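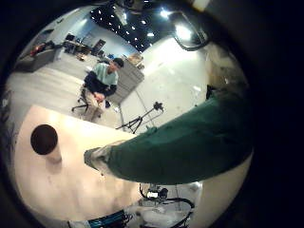 Foto 1: Tisch mit heller Platte, links der dunkle runde Gegenstand, hinten der graue Schrank mit den Kartons

Ticket 364: Flecken und Schlieren auf der Tischplatte, Raum Arnholm
Status: in Arbeit
Priorität: normal
Gemeldet über: Hausservice Clestville

Meldung, Mittwoch, 8:40 Uhr
Hallo zusammen! Erst mal ein dickes Lob, der Raum macht sich wirklich gut, seit die weiße Wand frei ist und das ganze Kartonzeug oben auf dem Schrank liegt. Jetzt zum Problem: Auf dem Tisch mit der honigfarbenen Platte sitzen dunkle Flecken, die mit einem feuchten Tuch nicht weggehen. Bei Deckenlicht fällt das kaum auf, aber sobald man schräg drüberschaut, ist es ziemlich deutlich. Bitte sagt mir, was ich da nehmen darf, ich will die Platte nicht ruinieren!

Rückfrage, 9:15 Uhr
Danke für die nette Meldung! Was ist bisher probiert worden, und wurde auf dem Tisch geschnitten, geklebt oder etwas Heißes abgestellt? Bitte noch nichts mit Scheuermilch machen.

Antwort, 9:50 Uhr
Probiert: lauwarmes Wasser, dann Wasser mit einem Spritzer Spülmittel, dann ein Mikrofasertuch trocken hinterher. Die Schlieren vom Wischen waren danach weg (immerhin!), die dunklen Stellen nicht. Heißes kam meines Wissens nie drauf. Geschoben wird auf der Platte aber ständig irgendwas, Kisten, Dosen, Blumentöpfe, alles. Ich tippe auf Abrieb.

Ach ja, und die Blumen bleiben bitte im Raum, auch wenn beim Putzen alles einmal umziehen muss. Das Gesteck mit dem Lila ist so schön geworden, da freue ich mich jeden Morgen drüber. 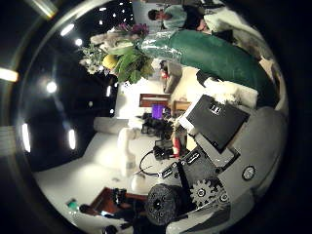
Foto 2: Das Gesteck mit den lila Blüten und der gelben Frucht

Hausservice, 10:30 Uhr
Wunderschön, das Gesteck! Stellt es beim Reinigen ein Stück weiter weg, Reinigersprühnebel mögen die Blüten gar nicht. Steckschaum bitte vorher gießen und abtropfen lassen, sonst haben wir als Nächstes einen Wasserrand im Ticket.

Zur Platte. Abrieb klingt plausibel. Vorgehen:
1. Alles abräumen, Krümel und Staub trocken abnehmen.
2. Lightfoot-Oberflächenreiniger 9 ml auf 1000 ml Wasser, lauwarm. Nicht direkt auf die Platte gießen.
3. Erst eine kleine Stelle am Rand testen, 7 Minuten warten, anschauen.
4. Wenn die Stelle sauber bleibt und nicht matt wird, mit dem weichen weißen Pad in Längsrichtung weiter.
5. Klar nachwischen, trocknen.
Den Reiniger findet ihr im Putzraum, unteres Fach, neben den Utico-Tüchern.

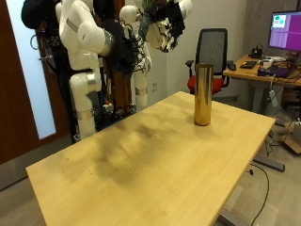
Foto 3: Platte von schräg oben, Flecken vor allem in der Mitte und links, rechts die goldfarbene Dose

Antwort, 11:20 Uhr
Das Schlimmste zieht sich als fleckiges Band über die Mitte und nach links rüber. Dazu sind am linken Rand noch winzige dunkle Pünktchen, die hatte ich vorher gar nicht gemeldet. Rund um die goldfarbene Dose rechts ist nur ihr Schatten, da muss also nichts gemacht werden.

Hausservice, 11:45 Uhr
Super, danke! Bitte die Randprobe links machen, dann sehen wir gleich, ob sich die Pünktchen lösen. Wenn sie mit dem Fingernagel spürbar sind, vorher mit dem Kunststoffschaber ganz flach abnehmen. Keine Klinge.

Antwort, 14:05 Uhr
Randprobe gemacht. Zwei Pünktchen sind sofort weg, die Platte glänzt an der Stelle wie vorher, nichts matt. Ich bin begeistert! Das Band in der Mitte nehme ich mir morgen früh vor, dann kann alles in Ruhe trocknen. Frage noch: Gibt es Filzgleiter oder eine Unterlage für die Dosen?

Hausservice, 14:20 Uhr
Selbstklebende Filzpunkte liegen bei uns im Büro, einfach abholen. Ticket bleibt offen bis zur Rückmeldung zum Mittelstreifen.

Hausservice Clestville | Kontakt | Impressum | Nach oben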